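Wanted: people with patient hands for a shared workshop gripper project

Lesgate Workshop, back bay. Posted 12/23/22.

We are building Brallitz, a two-armed bench robot that is supposed to put together small flat-pack things without breaking them. So far it is very good at waving. Before the arms get to try anything fragile, people have to do the same jobs with hand-held grippers, over and over, so the software has something decent to copy. We have been those people since September and would like some company.

The current job is the clear plate. You pick it up between two foam pads, bring it over the paper and set it down where it belongs. It sounds like nothing. Try it with two fingers that can't feel anything and a part you can see straight through.

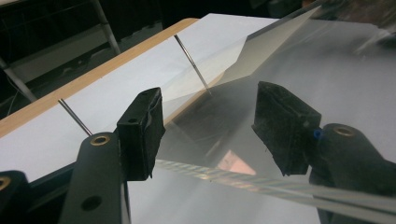 Clear plate between the foam pads, two metal pins standing in the paper.

What you would be doing

Sessions run 55 minutes with a break whenever your wrists ask for one. You hold a gripper in each hand and work through a short list of tasks: lift, place, line up, nudge, undo, start again. The undoing is half the work and we want it done as carefully as the rest. We are after 500 good runs of the plate task and 2000 across the whole list. The wall chart says 115, and one of those is under dispute.

Slow is fine. Clumsy is fine too, provided you are clumsy in an honest, recoverable way and don't fling things at the Inskip lathe.

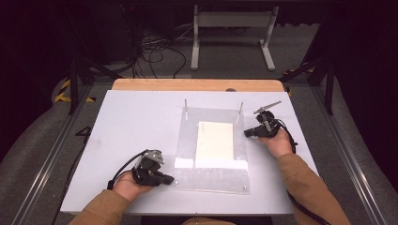 At the table with both grippers, card on the plate.

Who we want

Anyone over 18 who can sit or stand at a table for an hour and use both hands. Left-handers especially, as we have one and she is tired. You don't need to know anything about robots. If you do, you will be asked to look at our wiring and you may not enjoy it.

It helps if you have ever iced a cake, tied fishing flies, hung wallpaper or put a screen protector on a phone without swearing. Please leave rings and bracelets at home. Long sleeves are fine.

What you get

Tea, a free month on the Distach bench (that's the good one, with the vise that closes), and your initials on the arm of your choice in paint pen. There is no money. We spent it on foam pads, and then on different foam pads.

We also have room for one person who likes sorting files. You would watch the recordings, throw out the bad runs and write a line on what went wrong in each. The right candidate will find this soothing.

How to join

Leave a note in the Brallitz tray at the Lesgate front desk with your name, which hand you write with and which evenings you can do. Tell us the fiddliest thing you have ever put together and whether it is still standing. Your first session is a trial for both sides, and you can walk away from it with no hard feelings and a biscuit.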